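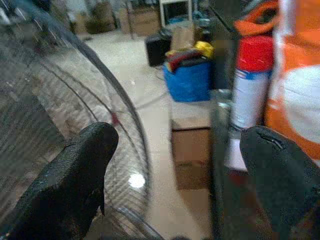
Figure 1. Fabric items in a blue plastic bin set on a cardboard box, with a wire fan guard at left. Rerdale storeroom.

4.2 Soft things, hard containers, and where the small stuff goes

I went into this part of the study expecting shelves to be the main event. Shelves are what people show you first when you ask how they store things, and they're what I drew on my floor plans before I'd set foot in any of the rooms (in pencil, luckily). The fabric had other ideas! Across the 20 storerooms in the Trestolano survey I logged 3098 items, and the cloth ones were the hardest to pin to any kind of shelf at all. They live in bins, and the bins live wherever there is a flat top at a handy height.

Figure 1 is a good example of what I've been calling a stack by convenience. The bin is sitting on a brown cardboard box, so the box is doing the work of a low table, and the cloth comes up past the rim. There's a white metal shelf frame farther back, near the wall, but the bin is out on the floor side of the room with a black case next to it. Under the Foltumon coding sheet I had to give each container one of three labels: shelved, floored or raised. I went with raised for this one. I'd have liked a fourth label for containers whose support is also a container, and I'll come back to that in Section 5, where it makes a bit of a mess of the totals.

Fullness was trickier. With books or tins you can tell when a box is full, but a pile of cloth squashes down, and you can always get one more shirt in if you lean on it. I ended up scoring a bin as over-full whenever anything stood higher than the rim, folded or not. It's a blunt rule and I know it punishes fluffy towels. Thammasiri's folding scale handles this much better, but it needs every piece lifted out and measured, and I had 11 rooms where the people using them had asked me (very nicely) not to unpack anything. So rim height it is, for every room, to keep them comparable.

Color turned out to be more useful than I'd guessed. When I asked people how they found a certain cloth in a mixed bin, they mostly talked about color first and position second: the red thing on the left, the yellow thing at the back. Hardly any of them mentioned what the cloth was for. I've kept those answers in their own column and haven't tried to score them.

Then there are the small hard things, which I nearly left out. Keys, mostly, plus padlocks and the odd battery. They don't follow the container rules at all. People put them down on a table or desk on the way in and pick them up on the way out, and a key that gets set on top of a fabric bin tends to slide down into the folds. I had my March visits down as "no loose metal" until I went back over my notes and saw that I'd been stepping around keys on tabletops the whole time. They've been added to the table as surface items.

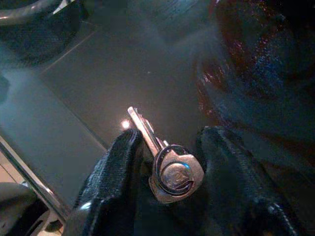 Should a key on a ring be logged as one item or two?

Log it as one item if the ring carries a single key. If the ring holds several keys, log each key and leave the ring out of the total.

I settled on that rule partway through and recoded the earlier rooms to match, so the totals in the next section all use it. Bags of keys stayed as containers, even the tiny ones, and they go in with the bins.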